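Wire sorting set, two-arm bench

Print this page
E-mail this page

README

Contents: 864 episodes of two-arm wire sorting, collected in September 2024 on the bench at Jastex. The set was put together for training policies that pick thin, flexible items out of a tangle and place them in baskets by colour. An earlier set, Clason, covered rigid parts only and is kept separately.

Each episode starts with a bunch of jumper-style wires on the tabletop and the baskets set out behind it. The operator drives both arms. One arm usually pinches the bunch while the other pulls a strand free, but this is left up to the operator. An episode ends when the operator presses stop or after 60 seconds, whichever comes first.

Views are a fixed camera over the bench and a small camera at the gripper.

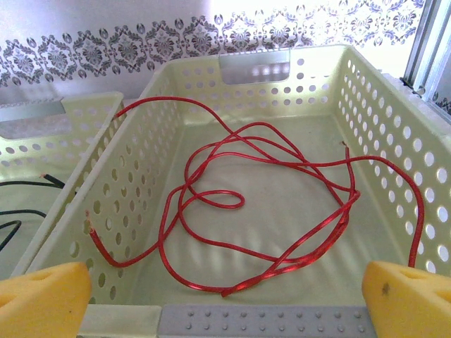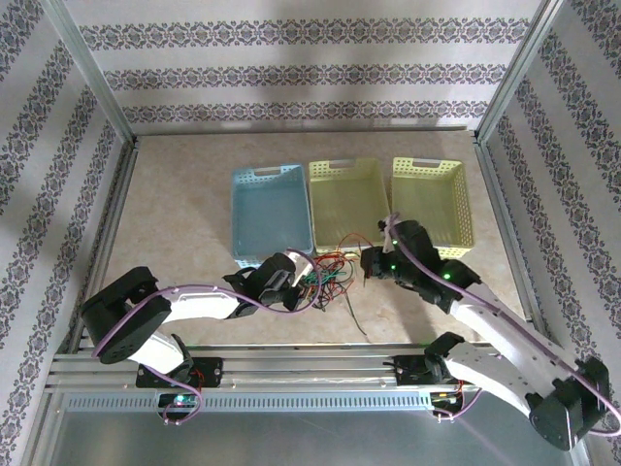 Folders

episodes/ – one folder per episode, numbered from 000
labels/ – one text file per episode, with the outcome and any notes
splits/ – train and test lists. The test list holds 100 episodes and should not be used for tuning.

Outcome labels are "done", "partial" and "dropped". A wire hanging over a basket rim counts as partial, even if most of it is inside. Wires that spring back out after release are labelled dropped. Early labels were less strict on this and were redone in one pass, so ignore the old file if you still have a copy.

Known problems

- Joint readings and video can drift apart by up to 5 video images in long episodes. The offset is in the notes where we measured it.
- Light changes through the day. We did not correct colour, and orange and red can be hard to tell apart in some clips.
- Basket positions were set by eye. Do not assume they match between episodes.
- Some wires picked up bends and frayed ends with use. Worn wires were left in.

Use

Internal training and testing at Jastex and Sjöberg. Ask before passing it on to Indevora – their agreement covers the Clason set only. A second round with thicker cable is planned for January and will use the same folder layout.

Print this page
E-mail this page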